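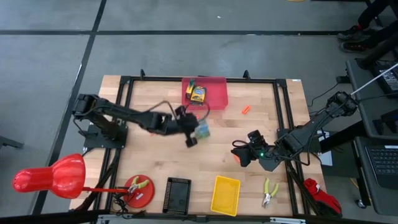
Sorting by remote control – how tidy should my demonstrations be?
Posted by Clovurholm

Hello all. I've been teaching a two-armed robot to sort small things into a bin and trays, driving both arms by hand from the controls. I have 80 recordings so far, and I fumble in almost 31 of them – I miss the packet, back off and have another go. Should I bin those and start afresh, or are they worth keeping?

Nigatu
Oh, please don't throw them all out! If you missed and then recovered calmly, keep it, as the robot will miss too and it helps to have seen a way back. I'd only drop the ones where you dithered for ages or knocked something to the floor. Do move your trays a little between goes as well – mine stayed put for 376 recordings and I was very sorry afterwards.

Kondis
just slow down a bit, fast ones come out blurry

Colm Cullinane
I agree with Nigatu, and I'd add that one arm should wait well clear while the other is picking. Have a rest every 3 or 4 goes too, my dear – tired hands make muddled lessons.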